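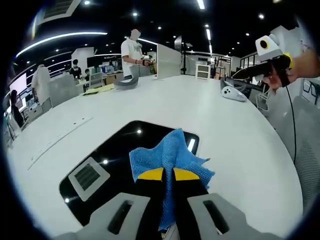
Figure 6.1. A blue microfiber cloth held between the fingers of a hand-held gripper, with a second gripper in use at the right.

Course Materials > Robotics and Automation > Faults and Failure Review

Print this page | E-mail this page

Unit 6: The False Release Fault in Cloth Handling

Usonport Technical Institute, Department of Applied Automation
Instructor: Efua Ankrah
Laboratory supervisor: Segundo Sánchez
Issued Monday, February 21, 2022

1. Purpose of the unit

Students have so far studied faults that announce themselves: a tripped breaker, a joint limit, a lost connection. Unit 6 concerns a fault that raised no alarm. The records it produced looked complete, passed the automatic check, and were used to train an arm controller before the error was found. Students are expected to know the order of events, the cause, and the corrective measures, and to be able to apply the same reasoning to the exercise in Section 5.

2. Background

Demonstrations of cloth handling are recorded with hand-held grippers. The operator closes the fingers on the cloth, moves it, and opens them. The recording software, Grastus, stores the finger opening along with the camera view and assigns each moment one of two states, "holding" or "released." The controller later learns when to close and when to open from these states.

In the version then in use, the state was decided by the finger opening alone. An opening of less than 4 mm was stored as "holding." Any greater opening was stored as "released." The limit had been set during trials with thin cardboard and was never reviewed when the work moved to textiles.

A single layer of microfiber compresses well below the limit. A bunched cloth does not. When the operator takes hold of the middle of the cloth and several folds enter the grip together, the fingers may stop well short of the limit while the hold is entirely firm. Grastus stored such moments as "released."

3. Order of events

The fault was first noticed on the Prollden arm during a routine transfer test. The arm grasped the cloth correctly, lifted it, and opened its fingers in mid-travel. The cloth fell across the forearm and was drawn toward the wrist joint as the arm continued to its next position. The operator, Tamunoemi Babalola, pressed the emergency stop. There was no injury. The wrist cover was scratched and was later replaced.

The first report gave the cause as worn finger pads. The pads were changed and the test was repeated with the same result. A second report suggested a loss of motor current, and the supply was tested without any finding. Only at the third review did Meifang Zhong compare the stored states with the video and find that the software reported a release while the cloth was plainly still between the fingers.

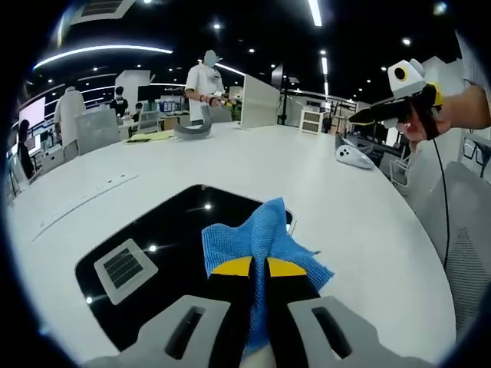
All 1017 recordings in the set were then examined by hand. Almost 100 contained at least one false release. The affected recordings shared one feature: the cloth had been taken by its middle. Recordings in which it had been taken by an edge or corner were not affected.

Students should note how the fault escaped the automatic check. The check confirmed that every recording contained a "holding" state followed by a "released" state. A false release satisfied that rule as well as a true one.

4. Corrective measures

a. The fixed limit was withdrawn. The state is now decided from the finger opening together with its rate of change and the force on the trigger.

b. The operator closes the empty gripper fully, and then on the cloth, before the first recording of each session. Both values are entered in the session log.

c. A reviewer who did not make the recordings compares the stored states with the video for a sample from every session.

d. The arm may not open its fingers above the transfer height unless a separate release command has been confirmed.

e. Loose textiles are not to be handled on the Prollden arm with the wrist cover removed.

Measure (d) is a safety measure and would be required even if the recordings were free of error. Measures (a) through (c) improve the data. They do not protect a person standing near the arm, and written answers that treat them as equivalent will lose marks.

5. Written exercise

Prepare a fault report on the false release, using the department form. State the hazard separately from the fault. Explain why each of the first two reports was accepted, and identify what evidence was available at the time that should have led to a different finding. Propose a revised automatic check and describe one kind of false release that it would still miss.

Reports are to be handed to Kaisu Heinonen in the laboratory office. Students who missed the demonstration may attend the repeat session in April. Closed shoes are required, and sleeves must be fastened at the wrist when the arm is powered.

Reading: Laboratory Safety Rules, section on stopping and restarting; Vītola workbook, chapter on threshold selection.

Related course materials
Unit 4: Emergency Stops and Safe Restart
Unit 5: Sensor Drift and Calibration Records
Unit 7: Cable Strain and Intermittent Signals
How to Complete the Department Fault Report Form
Laboratory Access Hours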